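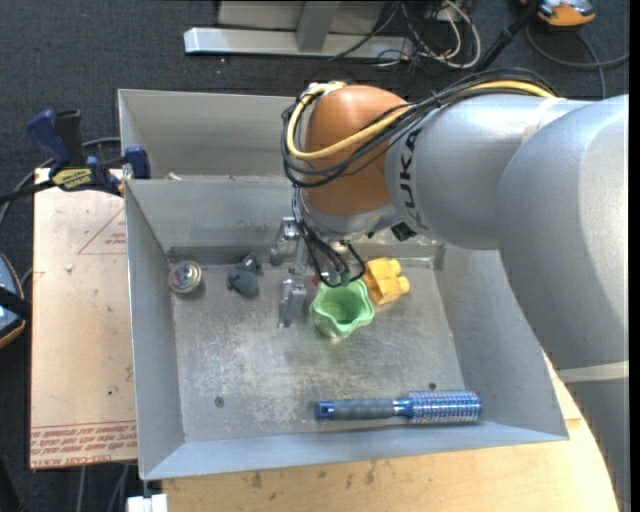
I have been putting together mixed boxes of small secondhand finds since we moved to Tremcombe, and the fun is all in what ends up next to what! I never match colors on purpose. I grab things from the shelf, set them down, and then stand there grinning at the result. The light green cup with the wavy rim is my favorite of this lot (I am a sucker for a scalloped edge), and it looks wonderful right up against that bright yellow toy block, like lime and lemon in a candy dish. The gray metal of the bin makes both of them sing.

A few notes on the pieces, for everyone who asked last time:

**The cup.** Wavy all the way up at the lip, and a darker green inside. I would drink lemonade out of it every day of the summer if I could.

**The yellow block.** Short rounded pegs and a thoroughly odd shape. I love a toy that won't sit straight, and this one is leaning just the way I like.

**The round one in the back corner.** Silver rim, and a shiny top that goes pink, green and whitish. Tomomi Ogura wants first refusal on it, and I have promised to think it over!

**The little dark blue-gray toy.** Lumpy, funny, full of character. We have had a long argument at home over a name for it, and Pirnitz is winning.

This is box 178, and I am hoping to reach 200 by October. The next one will be heavier on kitchen things, including a stack of saucers I found at the Lunholm market and still haven't washed. If you have a wavy cup in another color, please write to me. I would love to see a yellow one.

*Page updated Thursday, August 19, 2021*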